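Printed T-Shirts: Frequently Asked Questions
Arkia Custom Printing, Umville

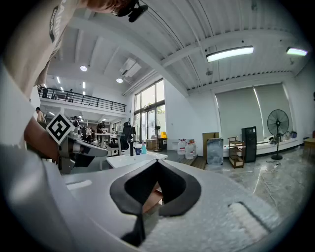 Where can you print on a shirt?
We print on the front, back, sleeves and sides. Front and back prints are the cheapest because the shirt lies flat on the press. Lettering that runs down the side, like the dark print on the light tan T-shirt in the photo, costs a bit more per shirt and needs to stay clear of the seam. Long words in this position can be partly hidden when the wearer turns or lifts an arm, so keep the important part of your design on the chest or back.

What is the minimum order?
Nine shirts per design. Sizes can be mixed, and kids' and adult sizes count towards the same order. Colours can be mixed too, provided the ink colour stays the same.

Which shirt colours work best?
Dark ink on a pale shirt gives the clearest result and only needs one pass. Pale ink on navy, black or bottle green needs a white base layer underneath, which adds to the price and makes the print feel slightly thicker. Grey marle is fine with either.

What file should I send?
A vector PDF is best. If you only have a photo or a scan, send the largest version you have and we will tell you whether it is usable. Fonts should be converted to outlines. Redrawing a logo is charged separately and we quote before starting.

How long does an order take?
Allow 16 working days from the time you approve the proof. Orders placed in December run into our summer shutdown and are printed in January. Please get in touch early if you need shirts for the start of the school year.

Can I supply my own shirts?
Yes, if they are new, unwashed and at least 60 per cent cotton. We can't replace supplied garments if one is spoilt on the press, so include a couple of spares.

How should I wash a printed shirt?
Wait a day after pick-up before the first wash. Turn the shirt inside out, wash it cold and dry it on the line in the shade. Don't iron over the print or use bleach. Tumble drying on low won't ruin it, but the colour will fade sooner.

Do you do hoodies and caps?
Hoodies and jumpers, yes. Caps are embroidered and have a minimum of 20.

Can I change my order after approving the proof?
Sizes can be changed until the blanks are ordered, normally by noon the next working day. Changes to the artwork need a new proof.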